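Last updated: December 28, 2023

Speaker notes – softening in cold-rolled brass strip
Trirnport session, long slot. Check the clicker works before anyone sits down.

OPENING
Thank the chair, skip the bio. Title slide stays up while people find seats.
Start with the complaint. Renstead rolls the strip, customer stamps it, parts crack at the bend. Same coil, same die. Some parts fine, some not.
Everyone blamed the die. We did too for a while.
Say early: this is a hardness and annealing talk. No new alloy, no new model. Plain single-phase brass, cold rolled, then a short low anneal to take the edge off.

MATERIAL
Five coils, all from Renstead, all same nominal reduction. Mention the edge trim – we cut samples from center and edge and kept them separate all the way through. People will ask.
Don't read the composition table. It's on the slide. Point at the lead line only, it's low, move on.
As rolled mean is 165 HV. After the standard anneal, 141. Those are the two numbers to remember, say them slow.
The mill cert only gives one hardness per coil. Pause here. One number for a whole coil!! That is kind of the whole talk.

HOW WE MEASURED
Vickers, low load, mounted cross sections. Light polish, no heavy grinding – grinding work-hardens the surface and the readings come out high. We lost a batch to that at the start, worth admitting.
1,886 indents kept. Threw out anything too close to a neighbor or to the mount edge. Spacing rule is the usual one, in the backup slides.
Anneals in the Hayat furnace at Hultwood. Thermocouple touching the strip, not just sitting in the air next to it. The difference matters a lot for short anneals, becuase the strip lags the air on the way up.
Quench in water right after. No slow cooling anywhere in the set.

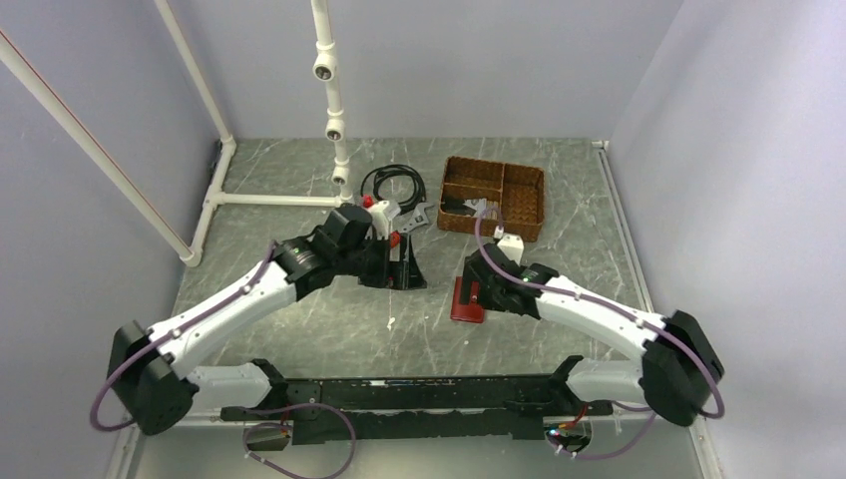
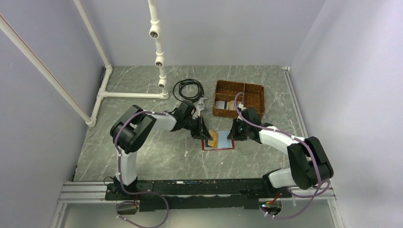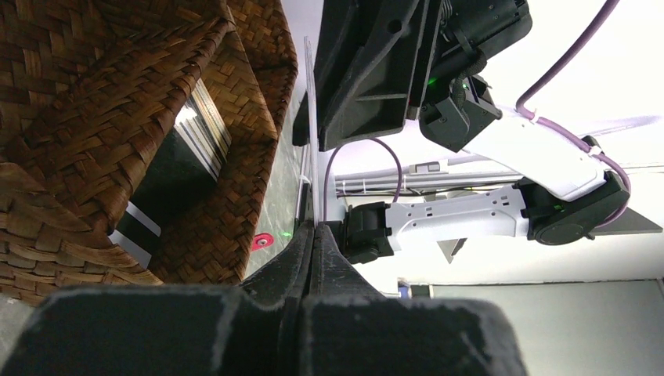
Two arms, three views. Basket in the last one.

WHAT WE SAW
Go to the histogram slide. As rolled – one hump, fairly tight.
Annealed – not one hump. Main peak moves down, long tail stays up near the rolled value. Mean looks fine. Tail is the problem.
Let them look at it. Don't talk over it.
Then the map. Hard spots are not random, they line up in bands along the rolling direction. Etched section next to it: bands match the regions that have not recrystallized yet. Fine new grains on either side, old deformed stuff in the middle.
Careful wording. We say "match", we did not do EBSD on every map. Only on a few. Somebody will push on this.
Edge samples have more banding than center. Edge cooling at the mill is one idea. Uneven reduction across the width is another. I don't have the data to pick so don't pick.

RECOVERY VS RECRYSTALLIZATION
Keep short, half the room knows it.
Recovery – dislocations rearrange, some cancel out, hardness drops a bit or hardly at all, grains look the same. In brass you can even get a small rise first at low temperature. Funny result, old result, leave it unless asked.
Recrystallization – new grains, big drop.
Short anneal stops partway. So the strip is a mix, and the mean hardness tells you nothing about how the mix is laid out.
Bend test slide. Cracks start at the surface where a band comes up to it. Not every time. Say not every time.

WHAT TO DO ABOUT IT
Longer anneal, same temperature: tail shrinks, mean drops too, customer may not like the lower strength. Hotter and shorter: tail goes away faster but grain size gets away from you at the strip edge and then you get orange peel on the stamped face.
We lean to the longer one. Renstead is trying it on the next order, results not in, do not promise anything.
Cheap fix for now – take a line of indents through the thickness at the edge, report the spread along with the mean. Takes a tech under an hour once the mount is made.

IF TIME
September repeat on the old mounts. Same readings within scatter, so no room temp drift. Good for the question about storage.
Zinc loss at the surface: checked, very thin layer, stays out of the indent zone.

LIKELY QUESTIONS
Why not nanoindentation? Want to compare with mill numbers, and they use Vickers.
Does this carry over to other brasses? Don't know. Leaded ones, wouldn't bet on it.
Texture? Measured on two coils only. Slide is in backup, looks like ordinary brass rolling texture, nothing odd.
Load dependence – yes there is some, all the data here is at one load so it doesnt shift the comparison.

Leave the map slide up during questions, skip the thank-you slide.

Contact: Hultwood metals group | © 2023 Hultwood | Back to top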